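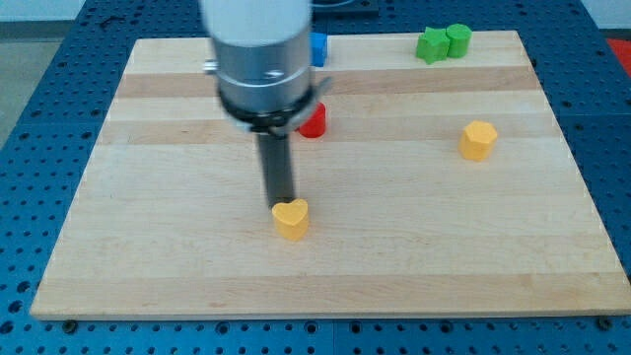

I've been on the sorting bench at Jeto long enough to do most of it with my eyes half closed, so when the company said we were getting an arm I went a bit quiet, like everybody else on my shift. We make wooden and plastic sorting toys, mostly for preschools, and sorting by shape and color is what I do all day (or did!). The arm does its practicing on a maple board on a blue table full of holes, with blocks like the ones we handle, and its favorite victim seems to be the yellow heart. I took my break next to it so often in the first weeks that my supervisor asked if I'd like to be trained on it. So that's how I got here, and how this page got started.

A few friends and my sister-in-law keep asking what I do at work now, and I'm bad at explaining it over dinner, so I'm putting up some pictures and my own two cents. Everything was taken at our Narninen building. Last updated 13 September 2020.

First, what the job was. A tray came down the line, you picked out the shapes, you paired them up, you slid them into the box and you did it again. On a good shift the bench did almost 3000 boxes, and my own wrists could tell you exactly which shifts were good ones. My best count ever was 2754, back when we had the old trays from Espinoza with the deep corners, and I was so proud of that number that I wrote it on the inside of my locker door. It's still there.

Now the bench has 3 of us on it where there used to be more. I want to be fair about that part. People were moved to packing and to the returns room, and some of them like it and some of them don't. One friend misses the radio — we had ours up loud on the bench, and packing has a rule about it. Those of us who stayed got a course, a new badge and a small raise, and we got a lot of questions from everybody in the canteen, mostly along the lines of "so does it talk?" (No.)

What I do these days is set up. I put the blocks out on the board, I watch what the arm does with them, and I write down what went wrong in a program called Trikitach, where you have to fill in every box before it lets you save. I complain about Trikitach a lot! It logs you out while you're typing. But I do like the watching. You start noticing things you never thought about when it was your own hand, like how you come at a heart from a different side than you would a cube, or how two pieces standing close together are a different problem from one standing by itself. 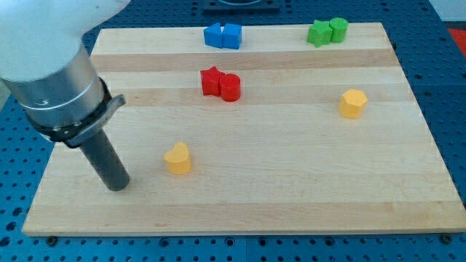
Tip down by the wood, heart close by, and the yellow hexagon off on its own at the right.

Pairs are my thing, so I always notice those two yellows first. On the old bench I'd have had them together before I'd even thought about it, and I still have to sit on my hands some days. Blues together, greens together, reds together, and my fingers go "come on, the yellows!" The rule is that you leave the board alone once a run has begun, and I broke it twice in my first week and had to type up both.

The noise is different too. I used to go home with the rattle of the trays in my ears, and now there's a sort of hum and I can hear my coworkers. We talk more. My wrists are better, my eyes are tired, and I've had to get reading glasses for the screen.

The plan for the end of September is to try a full tray of 2000 pieces with the arm and the bench working side by side. I'm on the early shift for it and I've already called dibs on the stool by the window. I'll add more pictures after that, if I remember to charge my phone.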